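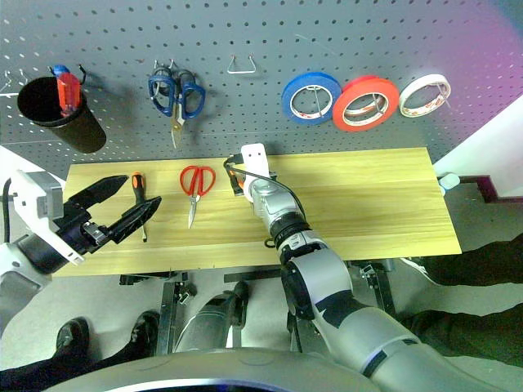
About Us

Welcome, and thank you for stopping by. We are the Dundach Courier, a small independent news outlet covering courts, crime, public safety and foreign affairs for readers in Dundach, Bitusby, Selley and the towns strung out along the river between them. If you came here from one of our stories and wondered who on earth writes this stuff, pull up a chair. We do tend to go on a bit when we get talking about the paper.

How we got started

The Courier began as a newsletter, typed up in a spare bedroom in Bitusby and mailed out every other week in January of our first year to 379 households. Most of those were friends, relatives, or people who had once made the mistake of telling us they missed having a paper. The old daily had closed its Dundach office, and the county courthouse, which used to have a reporter in the second row every morning, had no one at all. People were being charged, tried, cleared and sentenced, and the only way to hear about it was from a cousin who knew a bailiff.

So we went and sat in the second row. It was slow going at first (a lot of it was parking disputes, and one very long case over a boundary hedge) but readers wrote back, and they told their neighbors, and by the time we put up our first website we had 4,000 people signed up. Many of them are still with us, and a good number still write in whenever we get a street name wrong. Please keep doing that!

What we cover

Our bread and butter is the courthouse. We follow cases from the first hearing to the verdict, even when that takes years, and if we report that someone was charged, we report how it ended, with the same prominence. We have always felt strongly about that last part. A person who is found not guilty deserves to have it known just as widely as the arrest.

We also write about the wider world, which surprises some visitors. Plenty of families here have roots and relatives overseas, and an extradition hearing or a closed embassy can land right at somebody's kitchen table. We don't have bureaus in foreign capitals and we won't pretend to. What we can do is read the court filings and the official statements all the way through, compare what each government says with what it has put on paper, and tell you plainly which parts have been shown and which parts have only been claimed.
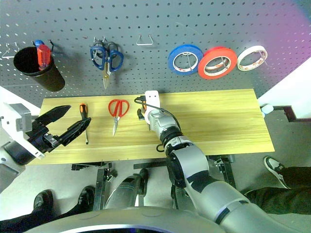

We try to write all of it in everyday words. If a story has to mention a writ or a consular notice, we stop and say what the thing is. One of our longtime readers told us she had finally understood what an arraignment was after forty years of watching television dramas, and we were proud of that for weeks.

How we check things

Every story is read by two people besides the one who wrote it. We name our sources whenever we can, and when we can't, an editor knows who they are and has talked with the reporter about why they need protecting. We don't pay for interviews, and we don't let anyone approve a story before it runs, including our advertisers, who have been very good sports about it.

When we make a mistake, we fix it at the top of the story and leave the correction there for good.

Who pays for all this

Mostly you do. Members cover the greater part of our costs, and the rest comes from local advertising and the Krawczyk Fund, a small family endowment that supports court reporting in our part of the state. The fund has no say in what we cover. As of 28th September we have 481 sustaining members, and every one of them gets our thanks, the Sunday letter, and an invitation to the open house, where the coffee is only fair but the pie is excellent.

Come and see us

Our newsroom is upstairs at 2 Selley Road, Dundach, over the shoe repair shop. The door sticks, so give it a good push. Tips, complaints, letters and old photographs of the courthouse are all welcome, and if you'd like us to come and talk to your class or your club, just ask.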